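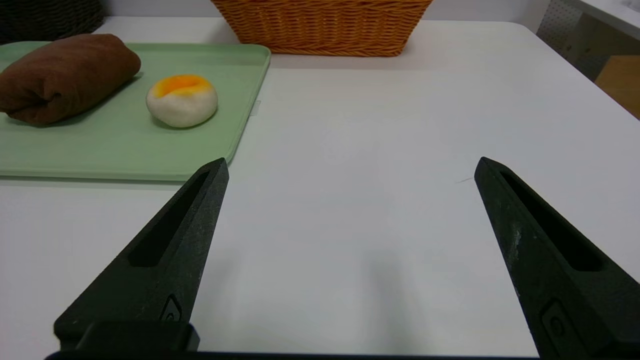

May 25, 2025

Six weeks until the demo night and our club robot can finally pick up a towel! I have been meaning to write this up since October, when we got the arm on loan and I promised everyone who asked that there would be a blog. So, a blog.

Quick background if you're new. I'm in a student robotics club at school, and this year we signed up for the Wattimena Challenge. Teams get one arm, one table and a list of household chores, and the arm has to do the chores with no one steering it. You're allowed to teach it however you want. Some teams write every motion by hand. We went with recording ourselves doing the job over and over and training a model on the recordings, partly from curiosity and partly from having a lot of people in the club who like driving the arm and not many who like trigonometry (me included).

Our project is called Kakora. It started as a typo in the sign-up form and we got attached to it.

The chore we drew is tidying. Soft things off the tray, into a basket, tray left clear at the end. It sounds like nothing, right? I thought we'd be done by winter break. The table setup we've settled on has the mint-green tray on the left with a brown towel rolled up on it, and the fried egg. I love the fried egg. It's a soft round thing, white with an orange-yellow top, and at a certain point in the year it became our mascot. There's a drawing of it on the whiteboard wearing a cape.

The baskets go at the back of the table. We had them closer in the beginning, and the arm kept bumping the rims on its way past, so back they went. It was one of those fixes that took ten seconds after three weeks of fiddling with the code.

Recording is the part I want to talk about, as it's most of what we do and it's a lot more fun than it sounds. One person drives, one person resets the table, and one person keeps the log and says "keep" or "toss" at the end of each run. You swap seats every 12 runs, which is long enough to get into a rhythm and short enough that your wrists don't complain. On a good afternoon there's music on and somebody's reading out the log in a sports announcer voice and you look up and it's dark outside.

As of this morning we have 2,138 runs saved. I still can't believe that number. The first 900 are pretty rough. We were all learning to drive, and everyone had a different idea of the right way to grab a towel. I go in from the side. Other people come down from the top and pinch. One person on the team (you know who you are) scoops. The model learned from all of us at once and it did a sort of nervous hover over the tray, as if it were waiting for us to settle the argument.

So we settled it. We had a meeting with snacks and wrote down house rules:

Towel gets grabbed across the middle of the roll, never at an end.
Egg gets grabbed low, with the fingers wide open on the way in.
Pause for a beat before lifting.
If you fumble, recover and keep going. Don't stop the recording.

That last rule caused the most debate. I was on the losing side of it! I wanted only clean runs, and the others wanted the fumbles left in so the arm could see what getting out of trouble looks like. We tried it both ways on a small batch and the version with fumbles did much better, so I bought the next round of chips.

The fingers deserve a paragraph too. They're black, tapered, with long slots running down toward the tips, and they open really wide – wide enough that the egg fits in easily with space to spare. They've gotten a bit scuffed. I spent most of one lunch period trying different closing speeds on the egg. Too fast and it squirts out sideways like a watermelon seed. Too slow and the run takes forever, and the challenge is timed.

The towel is a whole different animal. An egg is an egg every time you put it down, but a rolled towel comes out a little different depending on who rolled it. Some of us roll tight, some of us roll something closer to a burrito. At first we tried to make everybody roll the same way, and then we realized the judges will be rolling it on demo night and we have no idea what kind of rollers they are. Now the resetter has to change style every few runs. If you've never tried to roll a towel badly on purpose, it's harder than you'd think.

For training we use a program called Fekix, which one of the older members set up before graduating. It's slow on our machine, so we start it at the end of club and come back the next day like kids checking the stocking. I did 500 of the runs in our current training set myself, and I get weirdly proud when the arm does something in my style. Last week it went in from the side on the towel, paused for a beat, and lifted. I yelled. I'm not sorry.

Where we're at now: towel is good, egg is good when it's near the middle of the tray, egg is bad when it's close to the rim. The fingers come down, touch the rim, and then the arm gets confused and backs off. We're collecting a batch of only rim cases next, and I've already claimed the first driving slot.

After that we want to try both objects in either order, because right now it always wants the towel first even if the egg is practically under its nose. There's a team from Fireck, our neighbor school, that already has this working with three objects. They let us come over and watch, which was super nice of them, and they shared their log sheet with us too. Ours has been much better organized ever since. They also have a couch in their lab. We do not have a couch.

If you go to our school and you've been thinking of joining, please come by! You don't need to know how to code. We need drivers, we need towel rollers, and we really need a person with readable handwriting for the log. Bring a snack to share and you'll be in a driving seat the same afternoon.

I'll post again once the rim batch is trained.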